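Clodasum im Test: Fernsteuerung für zwei Arme

Clodasum ist ein Paket aus zwei Handgriffen und Aufnahmesoftware, mit dem man einem zweiarmigen Roboter Aufgaben vormacht. Der Hersteller Plavlow verlangt dafür 1.205 Euro, die Arme kommen extra. Wir haben es im Dezember mit Trockenblumen und zwei weißen Vasen ausprobiert. Gesteuert hat meistens Fikri Govindasamy, ich saß an der Software.

Die Einrichtung dauerte 25 Minuten, davon ging der größte Teil für die Kalibrierung der Griffe drauf. Danach folgen die Arme der Hand ohne störende Verzögerung. Schwierig bleibt die Tiefe: Wer nur auf das Bild der Kopfkamera schaut, greift an dünnen Stielen leicht vorbei. Die Kameras an den Handgelenken helfen sehr.

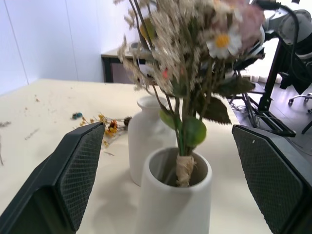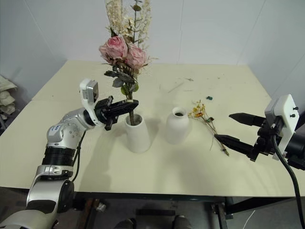
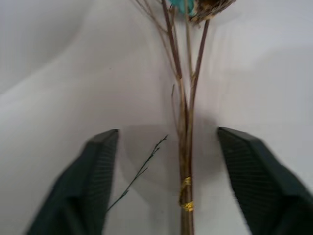

Greifer am Rosenstrauß:
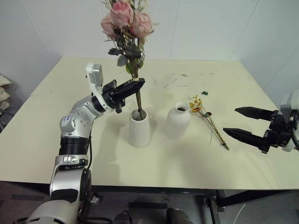
Fotos: Inès Courtois

Von unseren Durchgängen haben wir 96 als brauchbar gespeichert. Aussortieren geht mit einer Taste, das Nachschneiden dagegen ist umständlich - man muss jede Aufnahme einzeln öffnen. Die Greifkraft lässt sich stufenlos einstellen, was bei trockenen Stielen nötig ist. In der Werkseinstellung ist sie zu hoch.

Nach einer Stunde werden die Unterarme müde, eine Ablage liegt nicht bei. Die Anleitung gibt es nur auf Englisch, und das Kapitel zum zweiten Arm ist sehr knapp.

Für kleine Labore, die selbst Vorführungen aufnehmen wollen, ist das Paket eine gute Wahl. Wer nur einen Arm hat, sollte auf die Einzelversion warten.

Kerstin Midtbø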